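A Day Out at the Brillora Soap Works
Posted 09/03/2023 in Factories I Have Stood In

My sister-in-law goes to vineyards. I go to places with hairnets. When the Brillora soap works opened its doors for the first time in a decade, I had my name down before she could suggest a tasting.

Plotelow is 2 hours from us if you ignore the sign for the antique mall, and longer if my wife is driving. The parking field smelled of lavender and diesel. Inside the gate a man with a clipboard gave us each a paper hat, a pair of shoe covers and a sticker that read VISITOR, in case we forgot.

Our guide was Rosalind Schumacher, thirty-one years on the payroll and not interested in slowing down for people with phones. She started us at the kettles. They boil the soap the old way, in open pans, and the walkway over them is exactly as warm as you would expect in late summer. The largest takes 2,000 gallons. A boy in front of me asked if anyone had ever fallen in. Rosalind said, "Not on a tour," and kept walking.

After the kettles comes the drying room, which is dull, and then the milling, which is wonderful. The soap goes in as chips and gets squeezed through rollers until it comes off in long ribbons like very bad pasta. My wife took nine pictures of this and has since shown them to the dentist. The bars are stamped on a press from before the war, and Wendell Gallagher, who runs it, let the children pull the lever. He did not offer it to me, although I stood quite close.

Then the scent lab, where you sniff little paper strips and guess. I got lemon. I called sandalwood "church," and was told by Lucinda Holloway, the perfumer, that she hears that a lot. Number 354 in her cabinet is supposed to be fresh rain. I would have said basement, and I have a basement. 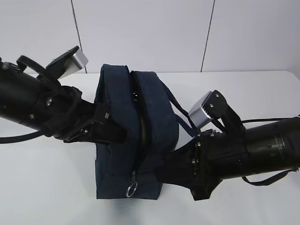
Lunch was in the canteen: egg salad or the other egg salad. The coffee was free and tasted a little of the scent lab, though by then everything did, including my sleeve. We shared a table with a retired couple who had done the pencil factory in August and spoke of it the way others speak of Venice. I wrote down the address.

The tour ends, naturally, in the shop. Seconds are sold by the pound from a barrel, and there is nothing wrong with them except that the name is stamped crooked. I bought four pounds. My wife pointed out that we are two people with one sink.

If you go: wear flat shoes, skip the film about tallow, and get there before eleven, when the line for the milling room backs up to the stairs. Admission is free, and the barrel is cash only.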